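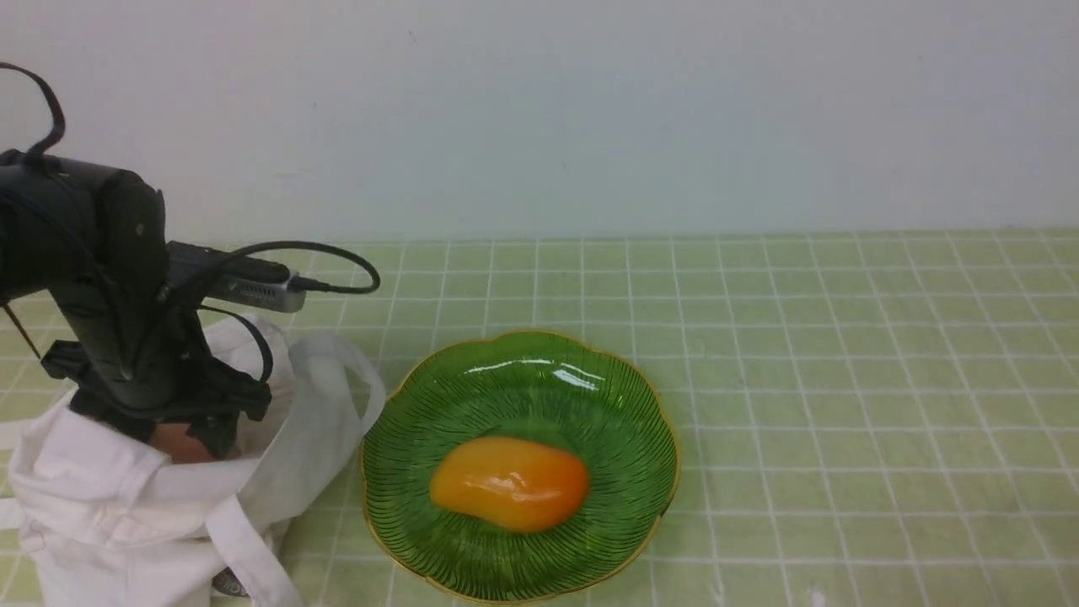 Tote bag and green dish on the tile counter, Tuesday

Glaze notebook, October

Kiln was down to 2443 on the little logger when I came in, which means nothing at all, it's the event number and I fall for it every single time. Note to self (again): temperature is the OTHER screen.

Okay, the celadon tests. Opened the Hovell kiln at 9:40 and the first shelf is lovely! Soketti clay body, two coats, slow cool – soft gray-green, no pinholes on the flat tiles, a tiny bit of crawling where I'd left fingerprints on the bisque. Same glaze on the Viltberg body went muddy and kind of khaki. I'd blame iron in the clay but Radymyr Bilyk thinks I stirred badly, and he may be right, the bottom of that bucket was like wet cement.

Sieved the whole batch again after lunch, twice through the fine mesh, and it took forever. Got a good spoonful of lumps out. Added a splash of water and wrote the new level on the bucket in wax pencil (please don't wipe it off, whoever did that last time).

Carhuamaca tiles are still drying under plastic. Corners want to lift, so I flipped them and put boards on top. Will check before I go home.

We have up to 3000 g of the feldspar left, so let's not mix anything big until the order comes. Radymyr, if you load before I'm in, keep the Viltberg pieces on the lower shelf and put cones 5 and 6 by the peephole – I want to see if the bottom runs cool.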